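Plollow Boards > Kitchen and Table > Secondhand and Mismatched

Thread: Mixed plates, keep or pass on?

fenport_ivar
Posted Thursday, 7:40 pm

I'm down to the last of the kitchen boxes and stuck on the plates. There are five of them and they don't belong to any set. One is a large cream one, one is yellow-orange, and one is a small one with flowers on it. They've been eaten off for years and they don't stack well because the sizes are all different.

There's also a round plastic plate in pale yellow with a little bear printed in the middle. My kids are grown. I'd like to get this down to what fits on one shelf, and I have an orange plastic bin for whatever leaves the house.

Pictures are below. What would you keep?

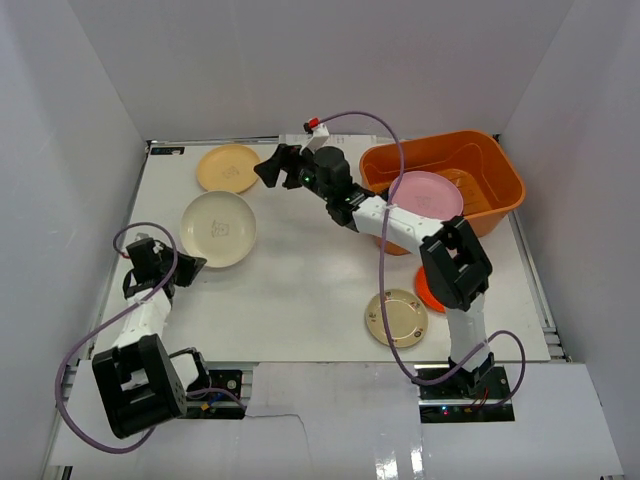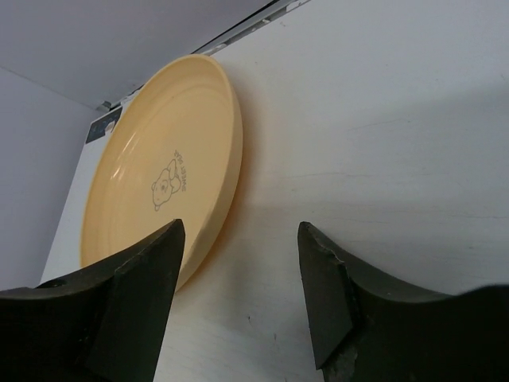 Top: the plates and the orange bin. Bottom: the bear up close.

Ivar Nygård

--

r_haugland
Posted Thursday, 8:05 pm

Keep the large cream one. A big plain plate gets used for everything -- toast, cold cuts, under a hot pan lid. Put the rest in the bin and be done. I kept odd plates for a long time and all they did was sit on top of the ones I wanted.

--

Sajib Khan
Posted Thursday, 8:22 pm

I disagree with Roald on the floral one. Small plates are the ones that run out first at our house. Sandwiches, a slice of cake, something under a plant pot. I'd keep that before the big one.

Does the bear plate have any writing on it? I can't make it out on my phone.

--

fenport_ivar
Posted Thursday, 8:31 pm

There's a short line of lettering next to the bear. It looks like SWEET PIE to me but the print is thin and I didn't have my glasses on.

--

gronli_r
Posted Thursday, 9:10 pm

Keep the bear. Plastic plates are good for taking outside, and for visitors under the age of six. You may have grandkids one day.

If the surface is badly cut up from knives I'd feel differently. Run a fingernail over it. If it catches all over, I wouldn't put food on it anymore, but it still works under a pot or for holding screws.

--

r_haugland
Posted Thursday, 9:18 pm

"You may have grandkids one day" is how I ended up with 121 things in the garage.

--

Ivar Eide
Posted Thursday, 9:46 pm

Different question. Why do they have to stack? I put a cheap wire rack in the cabinet and stand mine on edge like records. Odd sizes don't matter then and you can pull out any one without lifting the others. Big ones at the back.

For the bin, the thrift store on Jollbridge Road takes single plates. The one in Xolalpa only wanted full sets when I asked. Wrap each one in newspaper and stand them on edge in there too, they chip less.

--

Sajib Khan
Posted Thursday, 10:02 pm

Second the rack. Measure the cabinet door first, with the hinge. Ours wouldn't close on the dinner plates and I had to turn the whole rack sideways.

--

fenport_ivar
Posted Thursday, 10:15 pm

Thanks all. I'll measure tomorrow. Right now I'm leaning toward keeping the cream one, the floral one and the bear. The yellow-orange one I never liked much, so that can go to Jollbridge Road.

--

gronli_r
Posted Thursday, 10:20 pm

If it's going anyway I'd take it. Send me a message, I'm in Fenport on weekends.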